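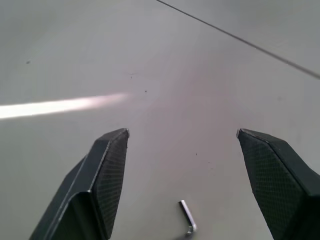 Tabletop gripper cell, Sketden workshop
Safety and inspection checklist, with comments
Sunday, May 22, 2022

Cell: single arm on a fixed table, two-finger gripper, wrist camera
Arm supplier: Findix
Finger pads: Dinu, crosshatch pattern, black
Done with: power off for parts 1 to 3, power on at slow speed for parts 4 and 5

Part 1. Table and work area

1.1 Table clear of hand tools before power on. NOT OK, corrected.
Comment: Hex key on the table between the fingers. Returned to the rack. Tools go back before the guard is closed, every time, including the small ones. A key that size can jam under a finger when the arm comes down to table height.

1.2 Table surface free of grit and spills. OK with comment.
Comment: A few small dark specks. Wipe down with a lint-free cloth at the start of each shift. Do not use the blue solvent, it leaves a film.

1.3 Table bolts at the floor. OK. Paint marks line up.

1.4 Glare on the table in the wrist camera view. NOT OK, open.
Comment: Bright streak on the left side of the view. Part finding gets worse when a part sits in it. Try turning the lamp before changing any camera settings. If that doesn't help, order a matte mat.

Part 2. Gripper and fingers

2.1 Finger mounting screws tight. NOT OK, corrected.
Comment: One screw on the left finger took a quarter turn. The other three were fine. Thread lock applied. Check again at the next inspection even if nothing seems wrong.

2.2 Pad texture, both fingers. OK.
Comment: Compared with the spare set. Replace pads when the pattern has gone smooth over any area wider than a pencil. Change both together.

2.3 Fingertips level with each other. OK. Checked with the steel rule at full open and at full close.

2.4 Cracks or chips in the finger bodies. OK.
Comment: Look along the long edges with a flashlight. A dark finish hides cracks well.

2.5 Pads clean. OK. Wiped with alcohol and left to dry with the gripper open.

Part 3. Cables and covers

3.1 Camera cable clipped along the arm. OK.

3.2 Slack at the wrist joint. OK with comment.
Comment: Enough slack for a full turn but the loop hangs low. Added one hook-and-loop tie. Do not use zip ties here, the last one cut into the jacket.

3.3 Camera bracket and lens. OK. Lens wiped.

3.4 Guard door hinge and latch. OK with comment.
Comment: Latch is stiff. Dry lube only.

Part 4. Stops and interlocks

4.1 Emergency stop on the operator panel. OK. Arm stopped, needed a reset to start.

4.2 Emergency stop on the hand pendant. OK.

4.3 Guard door opened during slow motion. OK. Arm stopped.

4.4 Warning light on with drives live. NOT OK, open.
Comment: Amber lamp flickers. Bulb or socket, not traced yet. The cell may be run at slow speed only until this is fixed. Tag is on the panel.

Part 5. Motion check

5.1 Home position against the witness marks. OK.

5.2 Open and close, 100 cycles with no part. OK. No unusual sound.

5.3 Lowest point of travel above the table. OK with comment.
Comment: Set to 7 mm. It had been set lower for thin parts and not put back. If you change it, write it in the log and on the whiteboard.

5.4 Hold test with the 800 g test block. OK. Held for the full minute with no slip.

Open items

1.4 Glare. Turn lamp, then matte mat.
4.4 Amber lamp. Slow speed only until closed.

Next full inspection: September. Tables and fingers are checked weekly on the short form.

Comments (3)

benchside37
We use nearly the same sheet. I would split 2.1 into one line per finger. With one line for both, people check one side and tick the box.

oldfixture
What torque are you using on the finger screws? Ours back out about once a month even with thread lock.

Sketden workshop
We go by the value on the card inside the Findix cabinet door. Check that your screws are the right length too. We had a set that bottomed out and felt tight when they weren't.

Related items

Short form: weekly table and finger check
Changing Dinu pads without losing the shims
Pendant battery and cable care
Skirkska cell: yearly inspection sheet
Tool rack layout and shadow board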